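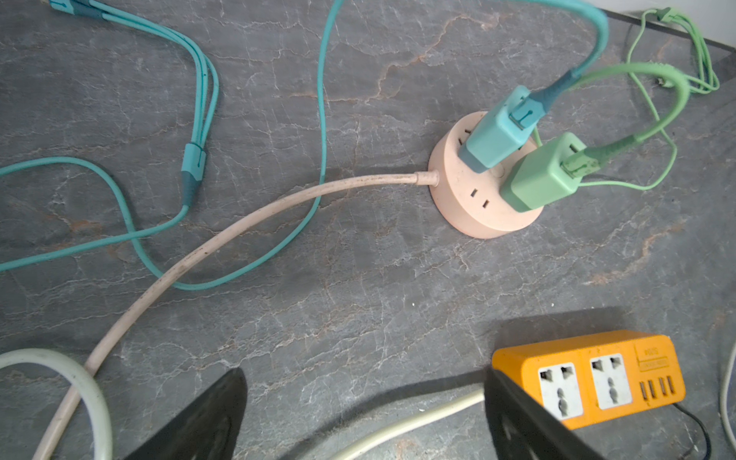 Rechercher dans le forum Recherche avancée
Forum > Robotique > Logiciel > Perception et commande
Temps de lecture : 3 min

Insertion de fiches : la pose estimée saute dès que la pince s'approche

ozalewska
Bonjour à tous ! Je bosse sur une tâche d'insertion avec caméra au poignet (fiches et chargeurs dans des multiprises, plan de travail imitation pagaille totale) et je m'arrache les cheveux. De loin, mon estimation de pose de la prise est très stable. Dans les derniers centimètres elle part en vrille : la fiche masque la moitié des fentes et le recalage se raccroche à n'importe quoi. Sur 26 essais enregistrés, 17 ont au moins un saut d'orientation pendant l'approche finale. Voilà le genre de vue que reçoit l'estimateur :

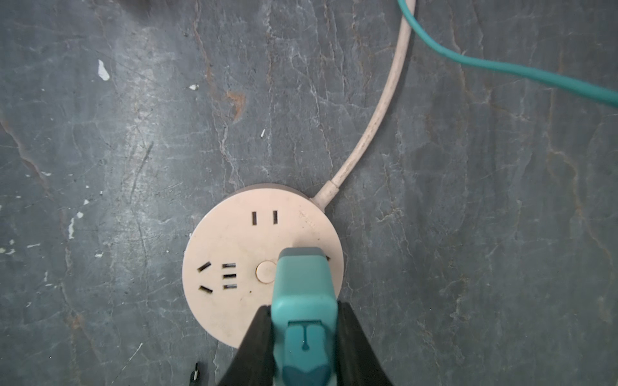 Fiche turquoise entre les doigts, une fente dépasse à peine derrière elle.

Vous faites comment, vous ? Vous continuez à recaler jusqu'au contact ?

rdudek
Non, surtout pas. Je fige la pose de la prise avant que la fiche passe devant, et je termine en commande d'impédance avec une petite spirale de recherche. La vision ne sert plus à rien à cette distance, autant la couper.

halina_p
Pas d'accord avec Radosław ! Couper la vision, ça va si la multiprise est vissée. Posée sur une table avec un cordon qui tire dessus, elle peut bouger au premier contact et ta pose figée est fausse. Sur ta vue il reste le bouton rond, les trois fentes horizontales, le bord du boîtier... il y a largement de quoi suivre. Masque la fiche et les doigts (tu connais la cinématique, donc tu peux les projeter) et recale sur le reste.

rdudek
Le bord du boîtier est rond, il ne te donne rien en rotation. Et du crème sur crème pour le bouton, bon courage avec les reflets.

halina_p
D'où les fentes, qui sont sombres sur fond clair - je n'ai jamais dit de n'utiliser que le bord.

ozalewska
Merci à vous deux. Pour le masque, je projette déjà les doigts, mais pas l'objet tenu. Je suppose que sa pose dans la pince change un peu à chaque saisie. C'est pareil avec l'adaptateur mauve :
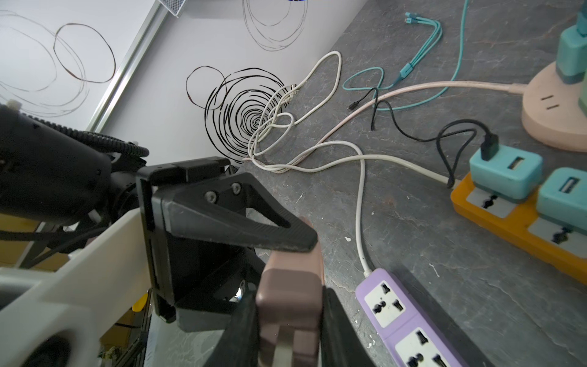 Re : pose de l'objet dans la pince

wgrabowska
Ton vrai problème est là, je crois. Ajoute une étape après la saisie : tu estimes la pose de l'adaptateur par rapport aux doigts, tu la stockes, et elle sert à la fois au masque et au planificateur. Chez moi ça prend environ 10 lignes dans l'arbre de comportement. Et regarde aussi tes câbles, s'ils ne sont pas dans la carte de collision le planificateur passe au travers gaiement.

rdudek
OK pour la pose dans la pince, là je signe. Je maintiens quand même la spirale à la fin.

ozalewska
Je teste ce soir : masque complet, suivi sur les fentes, et je bascule en impédance quand l'effort monte. Weronika, tu filtres la pose stockée ou tu prends une seule mesure ?

wgrabowska
Médiane sur quelques images, bras immobile. Si la dispersion est trop grande, je repose et je ressaisis.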